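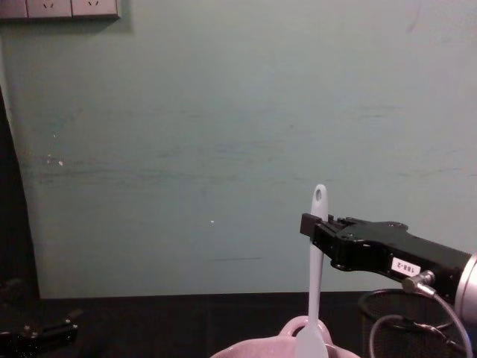
Trusta 2 planner on a two-arm cell: worth switching?

pankaj_s
Posted in Control and Planning, 9:40 pm

I've been running the Zotinow stack since January on a kitchen tool task. White utensil, black mesh holder, pink dish with two loop handles. Pick up, dip in the dish, put back. The release notes for Trusta 2 claim "contact-aware replanning out of the box" and I'm trying to find out what that means before I tear up a working setup. Has anyone run it on real arms?

– Pankaj Srivastava

kstockdale
Reply 1

"Contact-aware" in those notes means they read motor current and stop when it crosses a threshold. I went through the source. The threshold is one number in a config file, same for every joint. Call that what you like, I wouldn't call it replanning.

What's your start pose? Half the success rates people post come from an easy one.

pankaj_s
Reply 2

Both grippers empty, utensil leaning in the holder, holder right up against the dish. My log for the current stack is 443 attempts, 332 of them good. Nearly all the bad ones are the grasp on the handle. 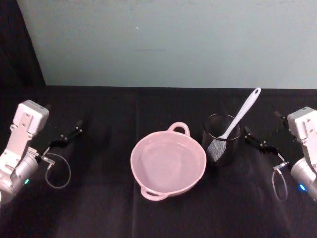

Why the grasp fails: two theories

kstockdale
Reply 3

So one start pose, near enough. I'd want the holder moved a hand's width between runs before I believed 332 of anything.

My theory is your depth. Black mesh on black cloth is miserable for any stereo matcher I've used, and the planner is treating the holder as a blob with a guessed edge. A new planner will plan beautifully around the same wrong blob.

bunting_fan
Reply 4

Disagree with Keith. The handle sticks up well clear of the rim and it's pale against black cloth. Segmentation should find that all day. I run Bunting for perception on a similar cell and depth on the holder hardly matters if you grasp up near the hanging hole. I'd look at wrist calibration first.

kstockdale
Reply 5

Finding the handle is one job, getting it out of the holder without dragging the thing across the table is another. The second one needs the rim.

pankaj_s
Reply 6

You may both be right. I replayed the failures tonight and in a lot of them the fingers close on the handle fine, then the lift goes sideways and the head catches. So it's rim or lift direction. I'll try a straight vertical lift first.
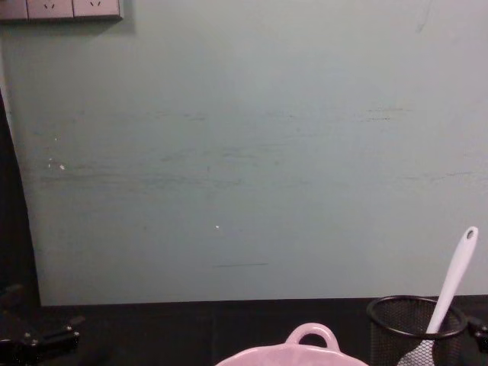
Dish and holder from the chest camera, utensil in the holder

mesh_hater
Reply 7

Cavine shipped a fix for exactly this and it cost us 3,000 lines of config. Never again. Try the vertical lift and leave Trusta alone until somebody posts logs – the demo reel doesn't count.

pankaj_s
Reply 8

Fair enough. Staying on Zotinow for now. Keith, I'll move the holder between runs and post the numbers, good or bad.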